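Questions about folding and storing cloths come in all year long, and I've gathered up the ones I answer most often. If yours isn't covered, write to Magdalini Kokkinos at the Drelard front desk and it will find its way to me.

## Do I have to sort by color?

You don't have to, but I do love it! A green cloth for glass, pink for the bathroom, yellow for the kitchen – once everyone in the house knows the code, you stop finding the sink cloth on the mirror. Start with whichever color you own the most of.

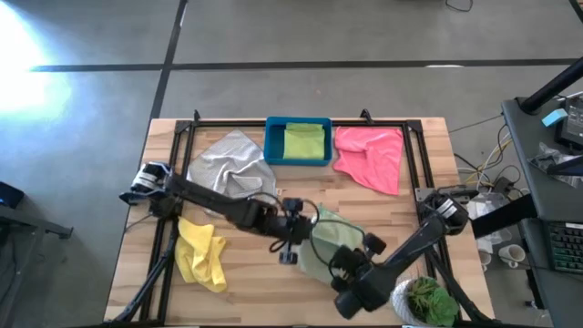

## What size bin should I get?

One that fits a folded cloth lying flat, with a little room for your fingers at the sides. Ours are plain blue plastic and open on top. Lids are lovely in theory, but cloths like to breathe.

## My terry towels never fold neatly. What am I doing wrong?

Probably nothing, dear. Terry is thick and springy, and the ends love to bunch up on you. Lay the towel on a smooth table, fold it once, and run your palm along it before you make the second fold.
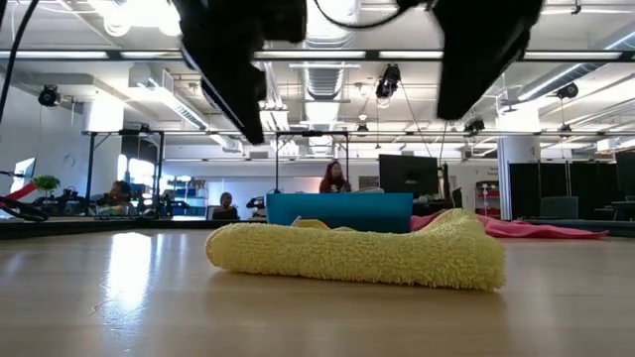 If it still puffs up, leave it at one fold and put it at the bottom of the pile, where the weight of the others will help it along.

## How many cloths does a household need?

We keep 24 at home and wash them all together, without fabric softener, please – it makes them slide over water and soak up very little of it.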